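Informe de avance para Stetora: sala de trabajo de Orkodov, mayo

De las 710 fichas de inventario previstas llevamos cerradas 205. El ritmo es peor que el prometido en la propuesta de Dimberg y no vemos motivos para suponer que vaya a mejorar por sí solo. El nuevo orden de la sala se da por terminado en el plan; nosotros lo dejaríamos en «pendiente».

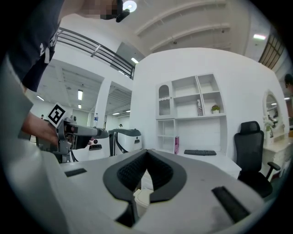

Sala de trabajo, con el equipo blanco y gris hacia el centro y la columna más atrás.

Se han gastado más de 300 euros en rotulación y seguimos dudando de su utilidad. Quedan 81 fichas devueltas por falta de ubicación. Pedimos que el segundo pago no se vincule al porcentaje de fichas abiertas, dato que dice muy poco.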